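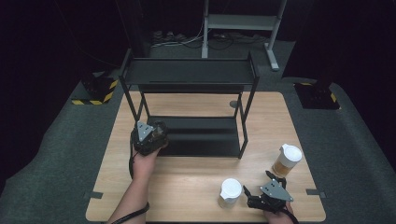 Two tier rack on the break table, keep or lose?

Last updated: Thu 25 July
10 comments | 3 shares

faltine_front
ok quick one, on my lunch. we got the black metal rack for the long table by the window, the 2 tier one from Kistimby (item 3879 if anyone wants to look it up). idea was cups go on the lower shelf, table stays clear for people to actualy eat at. Half the office loves it. Other half leaves their drinks on the wood anyway. Iced tea, coffee, whatever, lids on, lids off. Rings all over the finish by April and I'm the one with the oil and the rag.

So. Keep the rack and nag people, or lose it and buy coasters?

pbj_tuesday
coasters walk off. we had a stack of cork ones, gone in a month. keep the rack

Flastach
Lose it. You lose the whole middle of the table to a shelf. Two people can't sit across from each other without talking through it. We had one like that, ended up on the floor holding printer paper

faltine_front
fair but it's not in the middle, it's toward the back. nobody sits that side, it's the window

Flastach
then why are the cups not on it

faltine_front
because people are people?? they put the thing down where their hand is. the shelf is a reach if you're in the front chair

mo_k
How pale is the table. On a light finish like that you see every single ring. We have dark and I couldn't tell you if there's a mark on it

faltine_front
very pale. blond, long streaky grain, gets a big shiny patch when the light's on it and then you don't see anything til you move your head. Which is how I miss the sticky spots. Wiping it now along the grain and it's better than going in circles

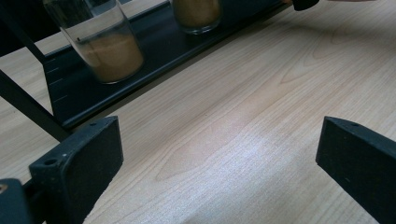
Janevski: Go with the grain, sure, but quit using the oil every week. You're building up a film and that's what's holding the rings. Warm water, drop of dish soap, dry cloth, done. Oil twice a year tops.

faltine_front
huh. ok. the can says monthly

Janevski
can wants you to buy another can

mo_k
disagree w/ Janevski a bit, depends if it's sealed. If it's bare wood under there, water is worse than oil. Put a drop somewhere nobody looks. If it beads up it's sealed, if it goes dark it isn't

Flastach
still say lose the rack

pbj_tuesday
Flastach what did this rack do to you

faltine_front
update, tried the water drop under the corner, beads right up. so sealed. oil is going in the cupboard. Also moved the rack forward one hand width so the front chair can reach the lower shelf without standing. Put felt dots under the feet too, metal on wood was making me nervous

also the little white marks on the end of the shelf, like a ruler up the side. anyone know what those are for? Kistimby page says nothing

pbj_tuesday
no idea. maybe for lining up a second one? total guess

faltine_front
Anyway two clear cups up on the tray now. I'll take it. Going to try it this way for a bit before I spend money on coasters

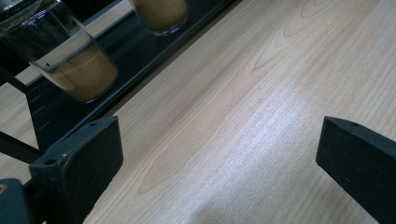 mo_k
Does the raised edge on the tray get in the way when you wipe it?

faltine_front
A little. Crumbs sit in the corner along the lip, I run a damp paper towel down it with one finger and that gets most of them.

Flastach
fine. keep it. but put a liner on the tray, glass on painted metal is going to chip the paint by spring

Janevski
shelf liner, the rubbery kind. Cut it a bit short so it lays flat

READER COMMENTS

Adom Tsikata
We did the felt dots too, they came off the first time someone dragged the rack. Screw-on ones if the feet have holes.

gwendy
Team coaster. Sorry. A rack on an eating table drives me nuts

no_crumbs
the soap and water tip worked on my kitchen table, thx. took 3 goes but the ring is gone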